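Home | Arms | Kits | Spares | Support
Print this page | E-mail this page
Reading time: 2 min

Pikoseck Pair: two-arm bench kit from Evow

Most jobs that look easy need two hands, as anyone who has tried to fold a fitted sheet with one will confirm. The Pikoseck Pair gives you both. You get two arms, two grippers, brackets for the front edge of your table and the control box, plus 21 spare screws, which you will want by November.

Each arm lifts 640 grams at full stretch. Please don't test this with a 700 gram jar of pickles. Emese Pap in our support office has taken that call already.

Assembly takes one person 8 hours, or two people who disagree slightly longer. Kristýna Matoušek rewrote the manual this year, and it now runs to 138 pages with the steps in the right order.

Soft, bendy things are where a second arm earns its keep. A headband with an ear on it has no sensible place to grab, so each gripper takes a side of the ring and the pair holds it up off the table between them.

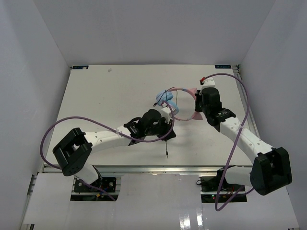 Rigid parts are easier and, frankly, duller. The Mellden finger set fits both wrists and is sold separately, as is the Bognár table clamp.

Ships in two boxes. The heavy one is the one without handles.

Print | E-mail to a colleague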